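Notes > Workbench > Small arm, wrist servo

The little white arm started missing its block again in September. It would come down beside the cube, or land on top of it and stop. I wrote to Snædís Hedegaard, who has the same kit, and she asked if I had checked the horn screw on the wrist servo. I hadn't. It was 2 full turns loose.

Tightening it is easy. Getting the zero back took the evening. I power down, fold the arm by hand to its rest pose, power up and save the offsets. Then I run it to each numbered spot on the paper grid and write down how far off it is. The cube comes last, on the mat, at a slow speed.
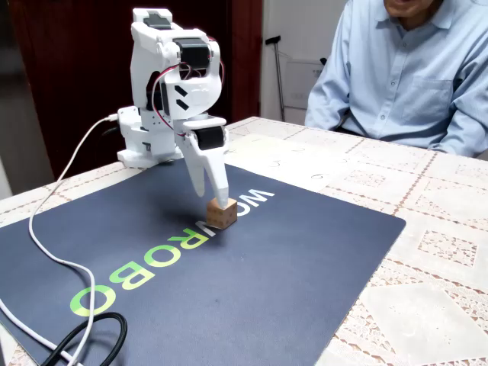
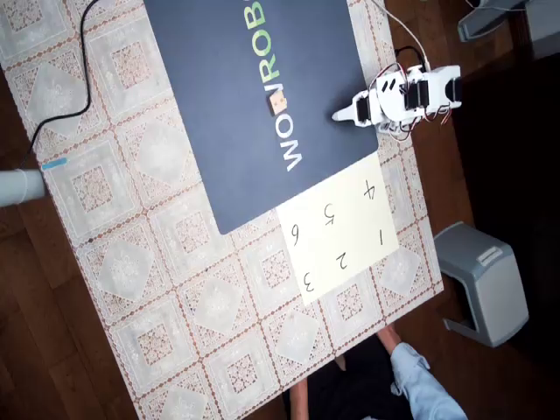 The arm and the cube on the mat, with the numbered sheet on the lace cloth.

Wrist offset went from 322 to 30 counts, and I left it there. Chasing the rest is a waste of time with plastic gears – they have more slack than that.

Other things I did while I was at it:

- thread lock on the wrist screw, the Damgaard kind, one small drop
- checked the plug on the left side of the base
- saved the old offsets under a new name, in case

Panya Luangrath wants me to swap the wrist servo for a new one. Maybe in spring. I gave it 8 more runs before bed and wrote the numbers in the back of the notebook.

Contact | © Hurisska Notes | Back to top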